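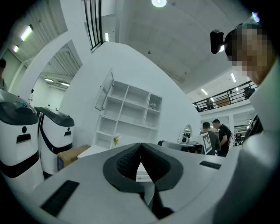
**From:** Casimiro Palacios
**To:** Altwood shop list
**Subject:** Re: [altwood] So where's my dish robot?

Hi all,

On August 9, 2022, Valeriano Carrasco wrote:

> Casimiro, you went to see the Hollar people and then you went quiet, so I'm going to poke you in public. I've been hearing for most of my adult life that a machine is going to put my dishes away. I have a vacuum that drives itself under the couch and dies there. That's the whole robot revolution at my house.
>
> What I want to know is very simple. If I had a pile of money, could I buy something this year that would (a) empty the dishwasher, (b) fold a towel, or (c) sort the coffee can of mixed screws on my bench? I don't need it to be fast. I'd be fine with it running all night as long as it doesn't wake the dog.
>
> Also, my sister-in-law says the factories have all this solved already and they're just holding it back from the rest of us. Please settle that too, she's coming for dinner.
>
> V.

OK, OK, poked! I wasn't being mysterious, I had notes all over the back of a parts order and had to find them.

Quick answers first. Dishwasher, no. Towel, sort of, if you set it up very kindly and don't look at the corners. Screws, yes, but only with the kind of machine that shakes and sorts them and costs more than your truck, and it won't know what to do when it meets the washer and the dead bee that are also in that can (I've seen that can).

Now the long version, because I had a great time and want to tell somebody.

Hollar has one big bright room with a mezzanine over part of it, and the first thing I noticed was a couple of white robots shaped like kitchen bins, glossy black on top, with a dot and a slot on the front that you can't help reading as a face. I said hello to one. They roll around and carry stuff. Rolling around is the part that works! Moving from A to B over a flat floor is in really good shape, and if your chore can be turned into "take this box over there," somebody will sell you a machine for it and you'll probably be happy.

It's the hands. It's always the hands. A lot of the work I saw was people holding a gripper in their own hand, same kind of fingers a robot would have, and doing the chore with it while it records. So you pick up the cup using two padded fingers instead of your own five, and the computer gets to learn from what you did. I loved this idea the minute I heard it. You don't need the expensive arm at all for the teaching part, you need the hand and a patient human.

They let me try. Val, you would hate it. Picking up a mug by the handle, fine, easy. Then I had to put a fork into the silverware tray, and I dropped it, and I dropped it again, and then I had it by the tines and couldn't turn it around without setting it down. You never notice how much you shuffle things inside your palm until you haven't got a palm. I came away thinking that if I can't do it with that hand, with a whole human brain behind it, I shouldn't be so snippy about a machine that can't either.

The project I spent the most time on is called Pullness, and it's just drawers and doors. Pull the drawer open, put the thing in, push it shut. They had 3214 recordings of people doing it when I was there, and they'd started in April, so that's a lot of drawers. Then they put what it learned onto a real arm and gave it kitchens it hadn't practiced on. I asked for the number nobody puts in the video, and they gave it to me without any fuss, which made me like them a lot. Out of 196 tries on drawers it had never met, 51 went all the way through – open, item in, shut – with no person touching anything.

You can take that either way. My first reaction was "that's terrible," and if you hired a kid to put away dishes and he managed it a quarter of the time you'd have a talk with him. But a good share of the misses were dull ones. It got the drawer open and then bumped the item on the lip. Or it shut the drawer almost all the way and decided it was finished (I know people like this). The truly lost ones, where it grabbed at the air next to the knob, were mostly shiny knobs. Shiny is a big problem. Clear plastic is worse. So think about what's in your dishwasher: shiny things, clear things, and wet shiny clear things.

On to your sister-in-law. I called Segura about this, the folks who used to do the bracket stamping out by the county road, since they've had arms on the line for years. Short version: no, they're not sitting on a secret. The arm they have is fantastic and it's fantastic because the bracket shows up in the same spot, facing the same way, every single time. Somebody built a chute and a fixture and a little metal fence to make sure of that. When a bracket comes down the chute crooked, the line stops and a person walks over and flips it with a finger. They told me they've got 4 people whose day is mostly that kind of thing: flipping, clearing, topping up, peeling off the one label that folded over. So the factory doesn't have a smarter robot than you do, it has a much tidier kitchen. You can tell her I said so, but wait until she's had the soup.

I asked them whether they'd want one of these learned-from-people machines for the crooked bracket. They would, badly, and they'd want it right well over ninety-nine times in a hundred, and on top of that they'd want it to know when it had gotten one wrong. That second part seems to be the hard one. A drawer that's almost shut is a small annoyance in your house. On their line it's a jam.

The towel thing, since you asked. I saw a towel get folded and I clapped. It was a small square towel, laid out flat by a person first. From flat, it did all right. From a heap, the way a towel comes out of your dryer, it spent a long time hunting for a corner, found what it thought was a corner, and lifted up the middle. I asked how they'd score that one and got a shrug and a grin. It was slow, too, slow enough that I'd wandered off for coffee and come back and it was still thinking about its second fold. You said you don't mind slow, so maybe you're the ideal customer! I do wonder about the dog though. The motors aren't loud, but there's a sort of whine.

Some things I'd like to chew on with whoever is still reading:

- Could we make a house easier for these things without making it awful to live in? Big matte knobs would help a lot. I already want to change mine, so I may be the test case. My wife has opinions about matte knobs that I'll pass along separately.
- Would anybody here want to try the hand-held approach in the shop? Printed fingers, some rubber for pads, a cheap camera. We couldn't teach an arm much, but we could at least find out which of our own chores can be done with two fingers and no palm. I bet sweeping is fine and threading a nut is murder.
- For the screw can, I think a camera and a trapdoor would beat any kind of hand. Drop one screw, look at it, tip it left or right. The trouble is getting one screw to drop instead of six in a clump. If you've built a feeder that doesn't jam, please speak up, I've built two that do.

One more thing I keep thinking about. When I got home I unloaded the dishwasher and paid attention for once, and I was picking up three glasses in one hand, bumping the door shut with my hip, and moving a cereal bowl off the stack with my wrist so I could get the big plate under it. None of that is in anybody's recordings as far as I know, you can't record a hip with a gripper. I mentioned it in a note to the Hollar folks and they wrote back that they'd been talking about wrists that very week, so I feel pretty smart.

So Val, no, keep your pile of money. If you've got a warehouse floor and boxes, buy today. If you've got a kitchen, I'd ask me again in a few years, and I'd expect the first good one to do a single boring thing, like setting a table where the plates are always in the same place. I'd buy that, I think. Depends on the price and whether it can handle our plates, which are all different because I break them.

I've got the rest of my notes if anyone wants them typed up, mostly on the finger pads and what they're using for grip. And Val, I still have your hex keys. I'll bring them next time I'm over at the shop.

Casimiro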